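Home Explore Threads Saved Log in

Roy Mapplebeck
24th November
4 min read

I have become a person with opinions about fake tulips. A thread, for which I apologize to the eleven people who followed me for gutter advice.

Background: my sister is getting married in April and wants tulips on every table. Real ones in April should be easy. Real ones in April, from the florist near the venue, were quoted at a number that made my sister's fiancé go and stand in the yard.

So, artificial. I said I'd handle it. I said this at dinner, in front of witnesses, after pie.

First stop was Kivico, which sells them by the stem. The order form has a box for quantity and no box for "are you sure." I typed 700. I was not sure.

Second lesson: artificial tulips don't stand up in a glass like real ones. Real ones droop with some dignity. These lean on the rim all together like guys outside a hardware store.

Colors ordered: red, white, and one the website calls "blush," where the white goes pink at the tips. My sister says the blush ones look the most real. My mother says they look like they've been crying. Both of them are right.

Glasses. You'd think a glass is a glass. We are currently trying clear against blue, and the family has split along lines I did not see coming.

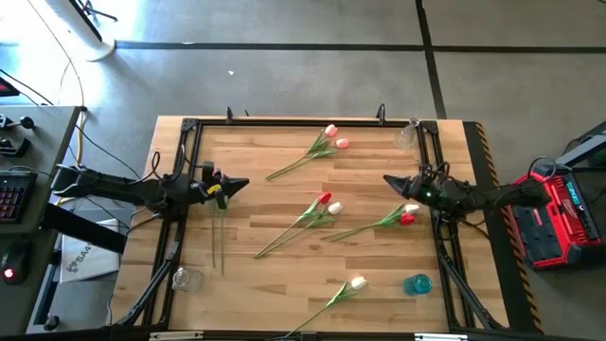

Red, white, blush, and the glasses still in contention. I'm for clear. I am losing.

The case for blue, as presented to me by phone for 40 minutes: it hides the stems. The stems are the weak point. They are a green that does not occur in April or any other month.

The case for clear: the venue already has clear ones and they're free. I thought this would end the discussion. It did not end the discussion.

On bending. You can bend the stems, and you should, a little. Flekirby puts out a leaflet on "relaxing" your artificial flowers, and I read the whole thing, both sides. It says to warm the stem in your hands and think of a meadow. I thought of the invoice.

(The invoice was 3,130. I'm leaving the currency off so you can imagine it was a gentle one.)

Do not bend them near the bloom. The head comes off. It goes back on, but you both know.

Leaves: pull them down and away from the stem before you do anything else. Out of the bag they're wrapped tight, and a table of those looks like a table of scallions.

I laid a few flat on bare wood to see how they'd do with no glass at all, just scattered. My sister calls this "relaxed." I call it Tuesday's groceries. But the red does look good on wood, I'll give her that.

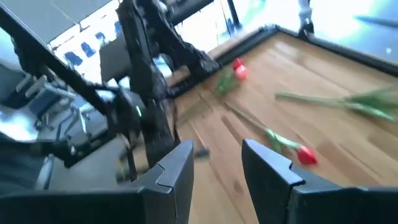
Red ones on the bare table. The scattered look, or as I've been calling it, the dropped look.

Someone asked about Torres, the other place everybody recommends. I got samples. Nice blooms, stems like coat hangers. You could hang a coat on one. I hung a coat on one.

Current count after bending, beheading, and what my nephew did: 648 usable. He's four. He was "planting."

Where they're all living until April: the Gurkarport storage place out by the highway, unit next to a man with a lot of canoes. He asked what was in the boxes. I said tulips. He said in November? I said it's complicated.

Decision on the glasses is due Sunday. If anyone has a strong argument for clear, please send it today and use short words, I'll be reading it aloud over a speakerphone.

Also your gutters should be done by now. Go look at them.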